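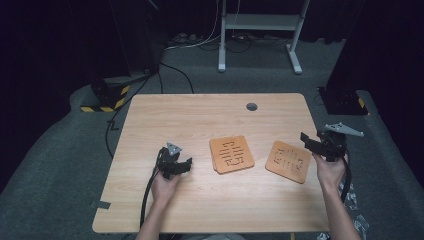 What Is a Coaster For?

A coaster is a small, flat mat that goes under a cup or a glass. Most are about as wide as your hand. Some are round and some are square. Coasters can be made of cork, wood, stone, cloth, rubber, or thick paper.

The job of a coaster is to keep the cup from touching the table. To see why people want that, you need to know what a cup does to a table when it sits there for a while.

Where the water comes from

Pour some cold water into a glass, add ice, and leave it alone. After a few minutes the outside of the glass feels wet. The glass has not leaked. The water came out of the air.

Air always has some water in it, in the form of a gas called water vapor. You can't see it. When water vapor touches something cold, it cools down and turns back into liquid. This is called condensation. It is the same thing that fogs up the bathroom mirror after a shower.

The tiny drops on the glass join up into bigger drops. The bigger drops get heavy and slide down the side. At the bottom they spread out and make a ring of water on the table.

Why a ring can be a problem

A little water wiped up right away does no harm to most tables. Water that stays for hours is different. Wood is often covered with a clear layer called a finish, which protects it. Water can creep into some kinds of finish and leave a cloudy white ring. If the water gets all the way into the wood, it can leave a dark ring, and dark rings are much harder to remove.

Hot drinks cause trouble too. A mug of cocoa can soften the finish on a table and leave a white mark, even if nothing spills. Tabletops made of laminate stand up to water better than bare wood, but a very hot pan can still damage them.

What cork is

Cork is bark. It comes from a tree called the cork oak, which grows in Portugal, Spain, and other places near the Mediterranean Sea. Workers cut the outer bark off the trunk in big curved sheets. They are careful not to cut the layer underneath. The tree stays alive and grows new bark, and the workers come back for it nine or more years later.

If you looked at cork under a microscope, you would see a huge number of tiny closed boxes. These are cells, and they are filled mostly with air. In 1665 a scientist named Robert Hooke looked at a thin slice of cork and drew what he saw. He was the one who called the little boxes "cells."

The air in the cells explains most of what cork can do. Heat moves slowly through trapped air, so a cork mat keeps the heat of a mug away from the table. The cells squash and spring back, so a glass put down on cork doesn't make a loud clunk. The air also makes cork light, and it floats.

The cell walls have a waxy material in them called suberin. It slows water down. Many coasters are made from small bits of cork pressed and glued together, and water can get into the gaps between the bits. That is handy for catching drips, but a coaster that gets soaked should be stood on its edge to dry.

How the pattern gets there

Plain cork is tan with darker specks. Many cork coasters also have a design on one side. The two square cork-like ones on the table have dark lines that turn and stop like the paths in a maze.

There are several ways to put a design on cork. One is to print it with ink. Another is to press a hot metal stamp into the surface, which leaves a brown mark. A third is to use a laser, which burns a very thin line wherever it is aimed. Lines and simple shapes work well on cork. Very small letters do not, as the specks in the cork make them hard to read.

Putting coasters away

Square coasters are easy to stack. Put one down flat and set the next on top. Turn the top one until its corners match the corners below. If one coaster is twisted, its corners stick out past the others and can get bumped, and cork corners crumble when they are bumped a lot.

If your coasters have a design on one side only, stack them all with the design facing up. Then you can take one off the top and put it straight on the table.

To clean a cork coaster, wipe it with a damp cloth and a small drop of dish soap. Wipe it again with plain water and let it dry. Don't put it in the dishwasher or leave it in a sink full of water.

Try it yourself

You will need 2 glasses that are the same, some ice, cold water, a cork coaster, and a tray.

Put the coaster on the tray. Fill both glasses with ice and cold water. Dry the outside of each glass with a towel. Set one glass on the coaster and the other right on the tray. Wait 8 minutes, then lift both glasses and look underneath.

Is there a ring on the tray? Touch the top of the coaster, then turn it over and touch the bottom. Do they feel the same? Try it again on a rainy day and on a dry day, and write down which day makes more water.

Words to know

Condensation: water vapor turning into liquid water.
Finish: a clear layer that protects wood.
Laminate: a material made of thin layers pressed together.
Suberin: the waxy material in cork that slows water down.

Written by Blair Cowie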